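2018年8月23日,给 Boyang Yu 那边也发一份。先说结论:能买,走线和夹具那块要自己补课。

评的是 Kurnar 的双臂工位安装套件,导轨、底板、横梁、线夹、一包螺丝,不含机械臂。臂我们自己有。桌子也是自己的,Flimonwood 的实木拼板桌。套件用了17天,中间拆过一次重装。

## 开箱和上轨

纸面说明书很薄,图还行,字太小。螺丝分袋装,袋子上有编号,好评。内六角送了一把,短,拧角落里那几颗很难受,直接用自己的长柄。

左右轨先放,不要拧死。横梁上去以后再对一遍,然后从远端往近端收紧。我第一次图快先锁了左边,结果右边差一点点怎么都对不上,全部松开重来,半个下午没了。底板压在轨上,左右各一块,臂座再压底板。

木桌要注意一点:说明书默认台面是平的。拼板桌不一定平,拿直尺走一遍,高低差大的地方垫一下。我们垫了三处。

两臂对着中间分拣小塑料件,橙的白的黑的混一堆,料盒靠远边摆一排。这个布局是 Guangming Cai 定的,夹爪去最右边那个盒子的时候肘要抬得比较高,设限位时留意。

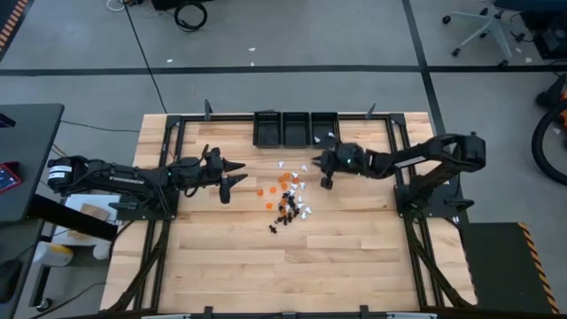

## 走线

最大的扣分项。送的线夹太松,臂一动线就往外跑,腕部那一段尤其烦。换成 Berhe 的魔术扎带以后好多了,一包200根,用不完。

几条自己记的:

- 腕部留一个活圈,别绷直,把腕转到两头极限各试一次
- 底座出来的线束沿轨往近端走,到桌角再下地
- 扎带别勒死,手指能推动就行
- 每次换夹爪指尖之后重新看一遍圈的大小,我忘过一次,插头被拽松,报了一下午通讯错误还以为是驱动的问题

线够不够长?套件的延长线300厘米,我们这边到控制器刚刚好,桌子要是再往外挪就不够了。希望 Kurnar 出个长的,愿意加钱。

## 刚性和调零

比预想的好。两臂同时动,横梁没有肉眼看得出的晃。底板螺丝头三天每天紧一次,后面每周一次就够,划一道漆笔线,一眼能看出松没松。

调零照说明书第二遍流程做,第一遍流程是给旧底板的,写得不清不楚,容易看错页。顺序:断电,手扶到参考位,上电,等绿灯,再跑低速回零。手一定要扶着,关节断电会往下掉,砸到台面就是一个坑。

对高度时速度压到最低,夹爪往桌面靠,快到了就一格一格点动。我们在栏杆式的黑塑料筐前面对的高度,筐比料盒占地方,夹爪容易蹭到筐沿。亮面的台面反光挺厉害,光看影子判断距离会看错,塞一张卡片下去试最靠谱。
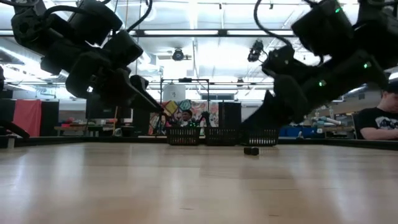
## 和 Alberg 的比

同事用过 Alberg 那套,借来装过一次。轨更重,孔位更准,装得快。缺点是底板孔距只认他们自己的转接件,转接件单卖,183元一块,两边就是两块。Kurnar 的底板是长孔,前后能挪,换臂不用再买东西。桌子固定、臂不换的选 Alberg,像我们这样老改来改去的选 Kurnar。

## 日常保养

每天开工前:轨面擦一遍,碎料扫掉,小件掉进导轨槽里最麻烦,拿镊子夹,不要用气枪吹,越吹越里面。指尖看一眼有没有偏。左臂停在料堆旁边张着爪等,右臂去放料,这样交替跑的时候两边干涉最少,程序里把等待位写死,别让它自己算。

右边料盒往左挪了一点之后,肘部舒服很多。挪完记得重新示教放料点,盒子底下贴双面胶,不贴会被一点点推歪。

每周:紧底板螺丝,查扎带,查腕部插头。一月份那批旧线夹脆了好几个,建议手边备一包。
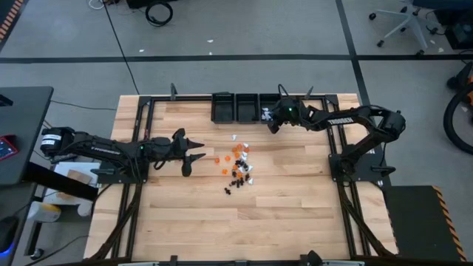

**底板螺丝要不要上螺纹胶?**

先不上。等位置彻底定下来,用中强度的蓝胶点一滴,高强度的别用,以后拆不动。位置还在改的阶段靠漆笔线和定期紧就够了。

打分:结构四星,走线两星,说明书两星半。售后回邮件挺快的,补寄了一颗滑丝的螺丝,没收钱。线夹的事也反应过去了,还没回。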